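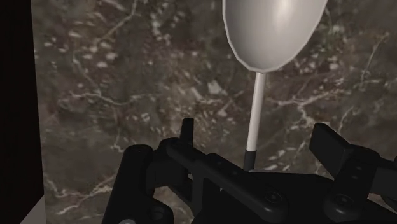
Jianhua Wan told me I was eating my soup wrong, and that I had been doing it wrong for as long as we'd known each other. You fill the spoon too full, Jianhua said, and then you have to chase it with your face.

Well! I've been thinking about that remark ever since, mostly at lunch, and it sent me off on a months-long soup kick that my family has put up with very nicely. I'd always thought of soup as the thing you make when you've run out of other ideas. My mother made it on the last night before grocery shopping, and it was a different color every week, and we ate it with buttered toast in front of the TV. I loved it. I just never gave it any credit.

Home | Food | Travel | Back Issues | Subscribe

So in May I took the slow train up to Herwood, where there's a lunch counter called Teixeira that serves soup and bread and pretty much nothing else. It has 34 seats, it says so on the fire notice by the door, and I got the last one, wedged between the coat hooks and a man doing a crossword in pen. The menu is a chalkboard. The day I went it said "beans and greens" and "chicken, the long way," and since I didn't know what the long way was, I ordered that.

The long way is two days. They cook one lot of chickens down to nothing, take everything out, and then cook a second lot in that broth the next morning. You could taste it. I don't mean it was strong or salty, it was more that the flavor kept showing up after I'd swallowed (I know how that sounds). There were fat noodles and a little dill and some carrots that still had a bite to them. I had a second bowl and missed my train.

The cook there is Sang-wook Cho, and when the lunch crowd thinned out we talked over the counter while the big pots were being scrubbed. I asked what home cooks get wrong and got an answer right away: we boil it. We get impatient and turn the burner up and the whole thing goes cloudy and the meat turns to string. Sang-wook wants the surface barely moving, a bubble here and there. I asked how long for and got a shrug. "Until you'd be sad to stop eating it," Sang-wook said, and went to see about the bread.

I went home and tried it. My first attempt was so-so, I'll admit. I had the burner as low as it goes, which on my stove is still too high, so I ended up sliding the pot half off the heat and turning it every now and then. My second was better. By the fourth I'd stopped looking at the clock, and I'd also stopped putting in everything I owned. I used to throw in celery, peppers, half a zucchini, the rind of whatever cheese was going hard. Now it's onion, carrot, a bay leaf, and that's it until the last ten minutes.

Salt is the part I still argue with people about. My sister salts at the start. Sang-wook salts at the end. I do a bit at both ends and taste in the middle, and my sister says that's just like me.

The other thing I picked up was in Vernach, at the Saturday market, from a woman selling leeks. I'd asked for two and she asked what for, and when I said soup she took them back and gave me the ugly ones from under the table, huge and muddy, for less money. Wash them twice, she said, and use the green part too. I'd been throwing the green part out my entire adult life! Sliced thin and cooked slowly in butter it goes sweet and silky, and with a couple of potatoes and some of that chicken broth you've got dinner. My kids ate it. One of them asked for it in a thermos for school, and I had to go sit down for a minute.

I do fill the spoon less now. I tried it Jianhua's way one evening, out of spite more than anything, half full and tipped from the side, and the soup stayed where I put it and was cool enough to taste. I haven't mentioned this to Jianhua. We're having lunch at Teixeira next week, and I'm ordering the beans and greens.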